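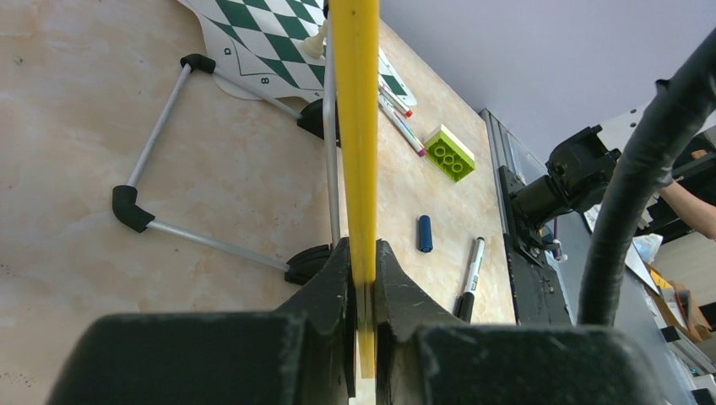

Household and Workshop Robotics, handout 2
Lecturer: Stepan Didenko

Can a machine do the chores yet?

Please read this before the seminar. When people ask me this question, I ask them back: which chore, and on whose table? A dishwasher is a machine and does its chore very well, but we bring the plates to it. Tidying a desk is harder. The things are of many shapes, they lie at any angle, and one may cover another.

Consider what a gripper with two fingers must do with thin objects. It must come from a good side, close on a small width and keep the thing from turning. For a marker there is one more demand, as the tip must meet the surface at a useful angle.

Writing on a board which is not fixed

A wall holds its whiteboard still. On a table the board can lie turned, and then the line of letters must follow the board and not the table edge. Pressure is also a question: too little gives no line, too much pushes the board away.
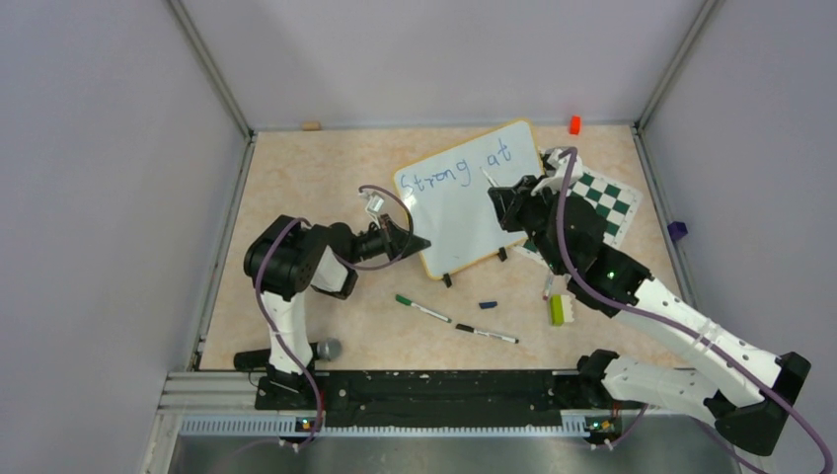
What to prepare

1. Choose one chore from your home and one from a workshop. Divide each into single movements.
2. Mark the movements where touch is more important than sight.
3. Compare your list with the Gollen notes, page 17 to 21.

The seminar takes 60 minutes. Bring your list on paper.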